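Count the Failures in the Room Where They Happen

By Katia Palumbo
April 22, 2022

A robot that tidies a bedroom in a lab is being tested on a bedroom someone built for it. I have read a lot of these papers, and the reported success rates say little about how the same policy does in a room it has never seen.

The Bekholm group did something more useful. They trained on 300 demonstrations, then ran the cleanup task in 27 furnished rooms, 10 attempts in each. Xiaoyan Ding, who led the tests, scored every item of litter separately. A run that got the bottle and missed the wrapper went down as just that.
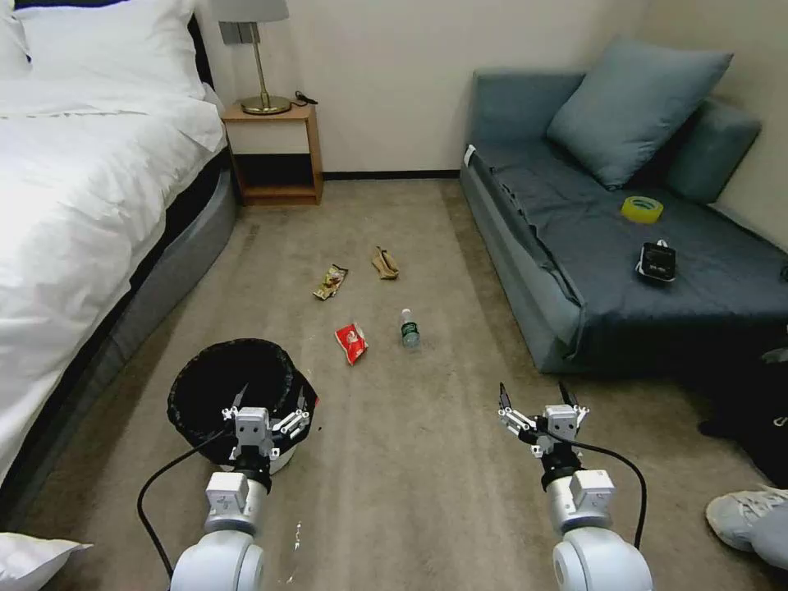

A cleanup trial on a bedroom carpet, with litter between the bed and the sofa and a lined bin by the left gripper.

The headline number dropped, and reviewers complained. I think the lower number is the result. An upright bottle and a flat packet ask for different grasps, and a single pass-or-fail score hides which one the robot can't do.

Ding's tables also list each time a person stepped in. Most papers put that in a footnote, if they mention it. Anyone deciding whether to buy such a machine would want it on page 2.

The fair objection is cost. Moving a robot from room to room took the group most of March, and small labs can't always spare that. They could still test in fewer rooms and publish the scores item by item.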